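로봇 학습 개론 온라인판
최종 업데이트: 10월
검색어를 입력하세요 검색 상세검색

제7장 말로 시키는 밀기: 언어 조건부 탁상 조작

7.0 들어가며

막대 하나로 무엇을 할 수 있을까? 손가락도 없고 흡착 패드도 없다. 로봇 팔 끝에 곧은 막대 하나를 달고, 나무판 위의 블록을 밀기만 한다. 제6장에서 잡기 계획을 공부하며 접촉점과 마찰 원뿔을 그렸던 독자라면 조금 허전할지도 모르겠다. 하지만 필자는 로봇 학습을 통틀어 이만큼 재미있는 실험대를 별로 보지 못했다! 밀기는 단순해 보이면서도 속을 들여다보면 볼수록 깊고, 여기에 사람의 말이 더해지면 문제는 훨씬 풍성해진다.

이 장에서 다룰 방법은 발테리 미에티넨과 렘피 셰베리가 솔로라(Sollora) 연구실에서 정리한 것으로, 두 사람은 여기에 브로키크(Brokik)라는 이름을 붙였다. 입력은 두 가지다. 하나는 카메라 영상, 다른 하나는 “파란 정육면체를 노란 하트 쪽으로 밀어” 같은 짧은 문장이다. 출력은 막대 끝이 다음 순간에 움직일 평면 위의 변위, 즉 숫자 두 개뿐이다. 높이는 고정되어 있으므로 정책이 신경 쓸 필요가 없다. 행동 공간이 이렇게 작으니 쉬울 것 같지만, 직접 해 보면 생각이 바뀐다.

먼저 물리부터 보자. 블록의 무게중심을 정확히 향해 밀면 블록은 대체로 곧게 나아간다. 조금만 빗나가면 돌기 시작하고, 돌기 시작하면 접촉점이 옮겨 가고, 접촉점이 옮겨 가면 더 많이 돈다. 원기둥은 어느 쪽에서 밀어도 옆면의 모양이 같지만 막대가 옆으로 미끄러지기 쉽다. 별 모양은 오목한 곳에 막대가 걸려 주면 고맙기 그지없는데, 꼭짓점을 건드리면 엉뚱한 방향으로 휙 돌아간다. 하트는 또 다르다. 두 둥근 부분 사이의 홈을 찾아 밀 줄 아는 정책과 그렇지 못한 정책은 궤적만 보아도 구별된다.

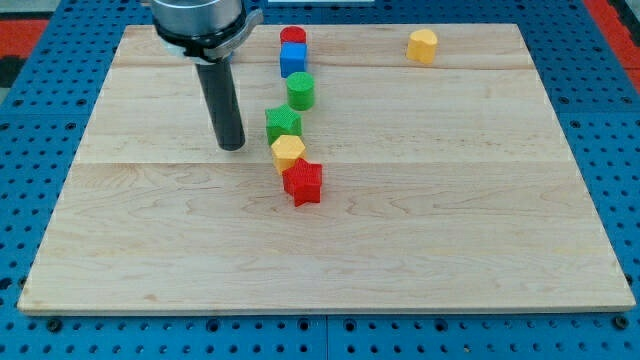

블록끼리 가까이 모여 있으면 사정이 더 복잡해진다. 하나를 밀면 옆의 것이 따라 움직이고, 목표 블록에 닿으려면 먼저 다른 블록을 돌아가야 한다. 막대는 블록을 당길 수 없으므로 원하는 방향의 반대편으로 돌아가 자리를 잡는 일이 언제나 먼저다. 이 장에서는 이것을 ‘우회 구간’이라 부르고, 블록과 접촉해 밀고 있는 구간을 ‘접촉 구간’이라 부른다. 시연 기록을 이 두 구간으로 나누어 보는 습관을 들이면 뒤의 내용을 이해하기가 한결 수월하다.

이제 언어를 보자. “초록 별을 빨간 별 옆으로”라는 문장을 따르려면 정책은 같은 색의 다른 모양, 같은 모양의 다른 색을 모두 구별해야 한다. ‘옆’이라는 말은 얼마나 가까운 거리인가? ‘조금 왼쪽’의 ‘조금’은? 브로키크의 매력이 바로 여기에 있다. 이런 말의 뜻을 규칙으로 적어 두지 않고, 사람들이 실제 움직임을 보고 붙인 문장에서 배우게 한다.

7.0.1 사후 라벨링

브로키크의 핵심은 순서를 뒤집은 데 있다. 보통은 문장을 먼저 주고 조종자가 그대로 움직인다. 그런데 이렇게 하면 조종자는 매번 멈추어 다음 지시를 기다려야 하고, 모이는 문장도 미리 만든 목록을 벗어나지 못한다. 두 연구자는 조종자에게 목적만 느슨하게 주고 계속 밀게 한 다음, 긴 기록에서 구간을 잘라 다른 사람에게 보여 주고 이렇게 물었다. “로봇에게 뭐라고 말했다면 이렇게 움직였을까요?” 이렇게 얻은 구간과 문장의 쌍이 4,000개이고, 라벨을 붙인 사람은 15명이다.

필자가 특히 좋아하는 부분은 문장의 다양함이다. 같은 움직임을 두고 누구는 “파란 것을 아래로”라고 쓰고, 누구는 “파란 블록을 나무판 한가운데로 살살 보내”라고 쓴다. 겉보기에는 잡음 같지만 학습에는 이것이 큰 자산이 된다. 7.3절에서 문장의 다양성을 줄여 가며 다시 학습시킨 결과를 볼 텐데, 그래프를 처음 보았을 때의 놀라움을 독자도 꼭 느껴 보았으면 한다.

7.0.2 결과 미리 보기

평가에는 학습에 쓰지 않은 지시문 129개를 사용했다. 오스카리 히르보넨이 맡은 비교 실험에서 브로키크는 이 가운데 11개를 빼고 모두 수행했다. 남은 실패를 들여다보는 일도 성공만큼 흥미롭다. 대부분은 문장을 잘못 알아들은 경우가 아니라 우회 구간에서 다른 블록을 건드린 경우였다. 말은 알아들었는데 길을 잘못 든 셈이다. 이 구분은 7.4절의 오류 분석에서 다시 나온다.

한 가지 당부를 덧붙인다. 성공 여부를 누가 어떤 기준으로 판정했는지 반드시 확인하며 읽기 바란다. ‘옆’의 기준 거리를 바꾸면 성공률도 바뀐다. 히르보넨은 거리 기준과 사람의 판정을 함께 기록했고, 둘이 어긋난 사례는 연습 문제의 재료로 실었다.

7.0.3 이 장의 구성

7.1절에서는 준정적 밀기의 역학을 복습한다. 제3장의 한계면 개념이 가물가물하다면 먼저 다시 읽고 오자. 7.2절은 영상과 문장을 하나의 표현으로 합치는 신경망 구조를 다루고, 7.3절은 사후 라벨링으로 모은 자료의 성질을 분석한다. 7.4절은 실험과 오류 분석이며, 7.5절에서는 사람이 실행 도중에 말을 바꾸는 상황, 곧 “아니, 좀 더 오른쪽”을 다룬다. 실습에는 스투르넨(Sturnen) 시뮬레이터를 쓴다. 설치 방법은 부록 B에 있다. 실물 로봇이 없어도 7.4절까지의 실습은 모두 할 수 있으니, 우선 막대를 키보드로 직접 움직여 별 하나를 원하는 곳까지 밀어 보고 7.1절로 넘어가기 바란다.

문의: 로봇 학습 개론 편집부 | 저작권 © 솔로라 연구실 | 맨 위로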